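A Shape Sorter, a Small Arm and a Lot of Wire

The open day at the Unden workshop in Jasidholm started at ten, and by noon 70 people had signed the sheet at the door. Most of them ended up in the back room, where Telma Medina was showing a small black arm and a child's shape puzzle.

Medina used to fix packing machines at Hennessy. She has been working on the arm since July. The task is to pick up a red block and put it in the right hole of a green board. A two-year-old can do it. For a machine with a few servo motors and two thin fingers, it takes a good deal of practice. 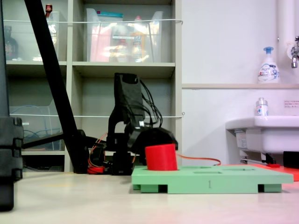
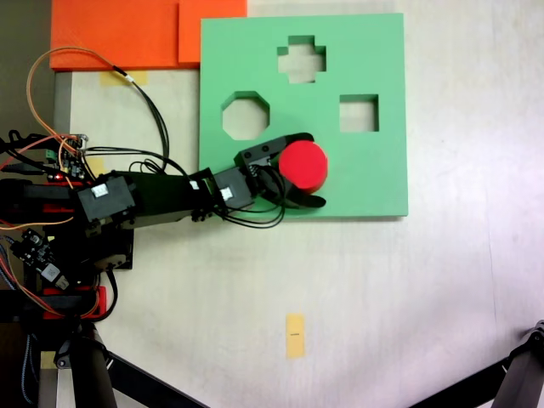
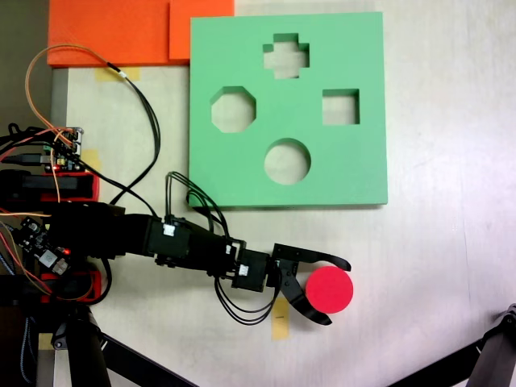

The arm and the green sorting board at Unden's open day. The red piece is round in all three pictures.

The control software is called Sendeo. Medina wrote the first version herself and says it has been through 600 trial runs so far. She keeps a paper log of each one, with a column for what went wrong. The most common entry is "tilt" – the block goes down at a slight angle and catches on the rim.

Visitors asked about speed more than anything else. Medina told them she slows the arm down on purpose for the last part of each move. One boy wanted to know if it could do the square one next. She said she would like to get the round one right first.

Each showing lasted 20 minutes, with a break for her to check the wiring. "I spend more time on cables than on code," she said, and went back to the bench to get ready for the next group. Unden plans to hold 2 more open days this year, both in the same building. Entry is free.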